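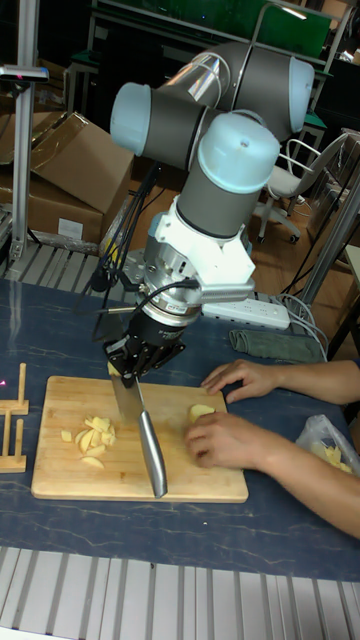 Cortar patatas con un brazo robótico: notas del taller

En junio retomé el montaje del cortador, que llevaba parado desde que cambiamos de mesa en Trurkside. Para quien no haya leído las entradas anteriores: Trurkside es el taller compartido donde trabajo por las tardes, y el cortador es un brazo de seis ejes que sujeta un cuchillo de cocina corriente. La idea es que aprenda a cortar una patata sobre una tabla de madera sin destrozarla y sin dejar marcas profundas en la tabla. El proyecto se llama Tiêu, y el programa que mueve el brazo, Hellow. Los nombres no significan nada especial.

La parte mecánica ya está cerrada. El orden, desde la muñeca hacia abajo, es soporte blanco, sensor de fuerza, pinza y cuchillo. Antes tenía el sensor montado en la base de la tabla y no me servía, porque medía también cada vez que alguien se apoyaba en la mesa. Colocado encima de la pinza mide lo que quiero medir, aunque hay que descontar el peso de la pinza y del cuchillo cada vez que cambia la orientación.

La pinza coge el cuchillo por la parte metálica, cerca del arranque de la hoja, y deja el mango libre hacia fuera. Probé a cogerlo por el mango, que parece lo natural, y la hoja giraba en cuanto encontraba algo de resistencia. Con el agarre actual gira mucho menos. Sigue girando un poco si el corte entra torcido, y eso lo tengo pendiente.

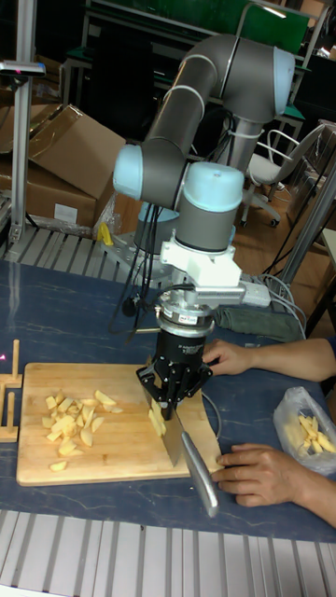
Publicado por Johannes Nkuna en Cuaderno de taller

El bucle de control es sencillo. El brazo baja hasta que el sensor nota contacto, guarda esa altura y a partir de ahí empuja con una fuerza limitada mientras hace un pequeño movimiento de vaivén. Cuando la fuerza sube de golpe, entiende que ha llegado a la madera y se retira. El sensor se lee a 500 Hz, que para esto sobra. Al principio filtraba demasiado la señal y el aviso de contacto con la tabla llegaba tarde. Ahora filtro menos y acepto algún falso positivo: el brazo se levanta antes de tiempo y repite el corte.

La sujeción de la patata sigue siendo manual. Hice un tope de madera y lo descarté, porque los trozos pequeños se montaban encima. De momento una persona aguanta la pieza con la mano y, si hace falta, acompaña la pinza con la otra. En esta fase el brazo va muy despacio, con el límite de fuerza bajo y la parada a mano. No recomiendo copiar esta parte a nadie que no conozca bien su máquina. Quiero resolverlo antes de subir la velocidad. 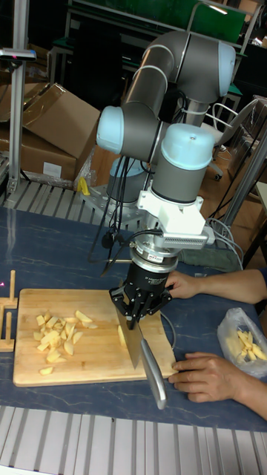

Patata troceada sobre la tabla, con el cuchillo en la pinza.

El registro lleva 1.407 cortes desde el cambio de mesa. De ellos, 438 están marcados como malos, que en mi hoja quiere decir que el trozo no quedó separado o que hubo que parar. Casi todos los malos son de las primeras tardes, con el filtro antiguo. No he separado todavía los datos por tamaño de pieza y sospecho que ahí hay algo, porque los trozos estrechos se tumban en cuanto la hoja los toca.

También he aprendido un par de cosas sobre la patata. La que lleva un rato cortada ofrece menos resistencia y se pega más a la hoja. Cuando se pega, el brazo sube con la rodaja y la suelta donde le parece. He probado a inclinar un poco el cuchillo en la subida – la rodaja se despega sola bastantes veces – y lo he dejado así por defecto.

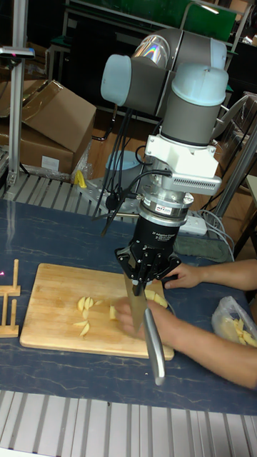 Los cables siguen siendo lo más feo del montaje. En Undcombe, el otro taller por el que paso de vez en cuando, los llevan por una guía flexible pegada al brazo, y quiero hacer lo mismo. Ahora cuelgan, y en algunas posturas tiran de la muñeca lo suficiente para que el sensor lo note. Lo compensé con una tabla de correcciones según la postura, pero es un parche y cada vez que muevo un cable deja de valer.

La calibración de la tabla me lleva hasta 15 minutos si la han movido. Toco las cuatro esquinas con la punta del cuchillo, guardo los puntos y el programa calcula el plano. He pensado en atornillar la tabla a la mesa y no lo voy a hacer, que hay que poder lavarla.

Lo siguiente es el tope nuevo, más bajo y con el borde dentado, y después la guía de los cables. El código de la detección de contacto lo subiré cuando quite las rutas de mi ordenador, que ahora mismo están por todas partes.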